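Mesa de trabalho Skoswood branca, cantos arredondados

Já perdi a conta das mesas que passaram por aqui, e esta é a que continuo a recomendar a quem me escreve a pedir uma superfície grande e clara para trabalhar à vontade. Tenho uma igual no escritório desde abril do ano passado e uso-a para tudo: separar correio, embrulhar encomendas, cortar cartão (com base por baixo, por favor!), espalhar faturas e talões que depois tenho de alisar um a um com a palma da mão.

O que mais me agrada é o tampo liso. O papel amarrotado assenta bem, desliza quando o empurramos e não fica preso em nenhuma junta. E a borda arredondada faz diferença ao fim de uma tarde inteira com os braços apoiados, acreditem. Quem já trabalhou numa mesa de aresta viva sabe do que falo.
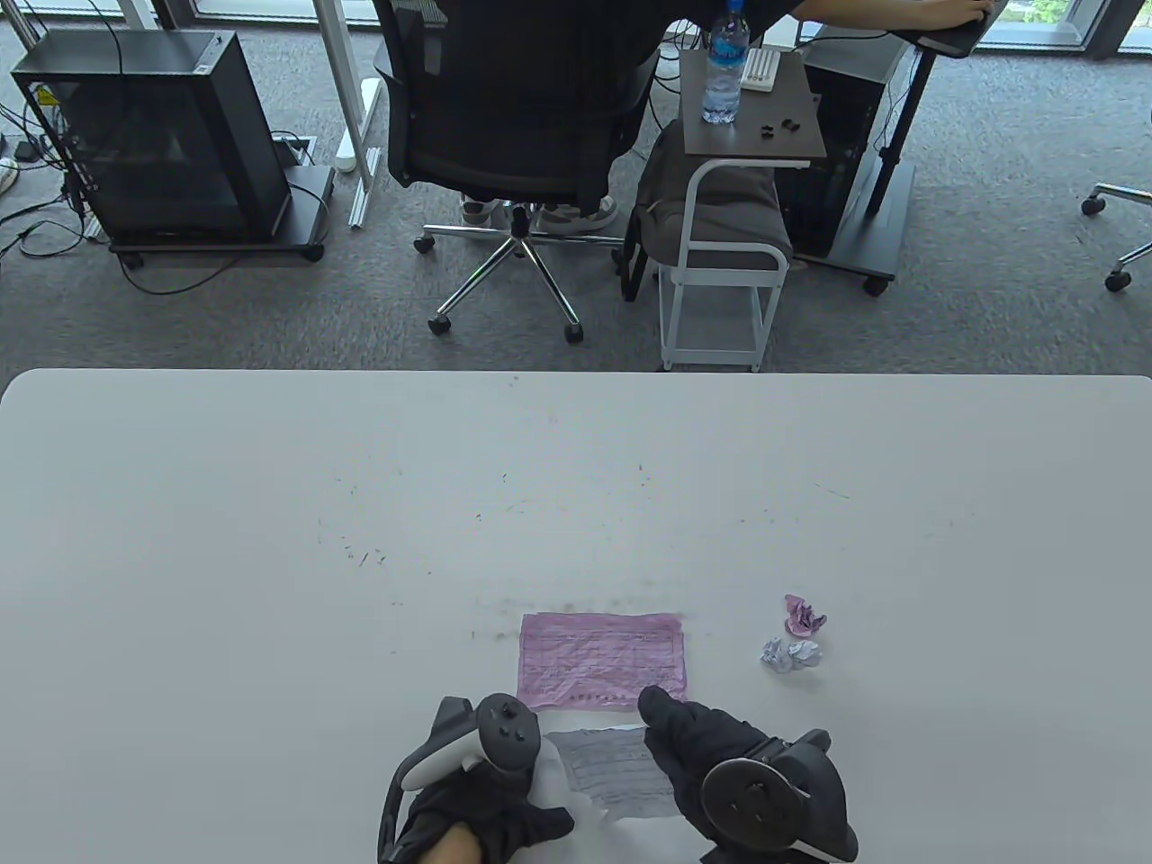
Agora a parte menos bonita: o branco é branco. Com o uso aparecem uns riscos acinzentados e uns pontinhos escuros, sobretudo se arrastarem coisas duras de um lado para o outro. Um pano de microfibra húmido e uma gota de detergente da loiça tiram boa parte. Os que ficam, ficam, e eu deixei de me ralar com isso. A Jeanine Dekker, que trata aqui das devoluções, jura pela borracha de limpeza, mas só a uso nas manchas teimosas e com a mão leve, que aquilo vai comendo o brilho.

Sobre alcatifa a mesa fica bem, mas convém apertar as pernas outra vez passadas umas semanas. Se tiverem cadeira de rodízios por perto, deixem espaço para recuar, e prendam os cabos do computador antes de a pôr no sítio (eu fiz ao contrário e passei meia hora de joelhos).

Medidas e outros pormenores
Comprimento do tampo: 200 cm
Peso: 43 kg
Referência: 3368
Cor: branco
Montagem: quatro pernas aparafusadas, chave incluída
Prazo para devolução: 30 dias

A entrega é feita pela Fletar até à porta do prédio. Se moram num andar sem elevador, digam-nos na encomenda, porque o tampo vem inteiro e são precisas duas pessoas. O Teun Verbeke costuma ligar na véspera para combinar a hora.

Perguntam-me muitas vezes se vale a pena levar também o protetor transparente da Tondeo. Para desenhar ou escrever, acho que não, a caneta corre melhor diretamente no papel. Para colas e tintas, sim, levem!

Dúvidas sobre esta mesa? Escrevam para a loja e indiquem a referência, respondo eu ou o Roel Van Hecke.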